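Where Does a Plastic Bag Go?
By Sowmya Hegde

Look around your bedroom and you will probably find some plastic. Pens, toys and light switches are often made of it. So are the thin, see-through bags that many things come in when they are new.

Most plastic starts as oil or gas from under the ground. Factories turn it into tiny pellets, about the size of a grain of rice. To make a bag, the pellets are melted and blown into a long tube, a bit like a giant bubble. The tube cools, gets pressed flat and is cut into pieces.

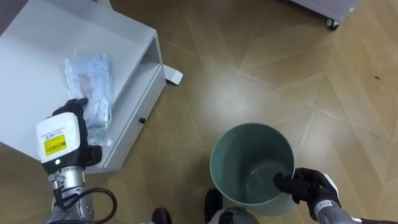

Thin plastic is called film. It weighs very little, it keeps dust out, and it lets you see what is inside before you open it. It also creases easily. The clear bag on top of the white cabinet is crinkled all over, and you can still make out pale blue and light pink through it. A cardboard box would hide those colors.

Once a bag is empty, you have to decide what to do with it. The bin on the bedroom floor is the easy choice, but check first. A clean bag can be used again for crayons, puzzle pieces or socks on a trip.

Film usually can't go in with bottles and cans. At a sorting center it wraps around the spinning parts, and workers have to stop the belts to cut it off. Some stores have a special box for it by the door – ask a grown-up to help you find one. The film needs to be clean and dry.

Never put a plastic bag over your head or face, and keep bags away from babies and pets.

Words to know
Film: very thin plastic
Pellet: a small, hard piece of material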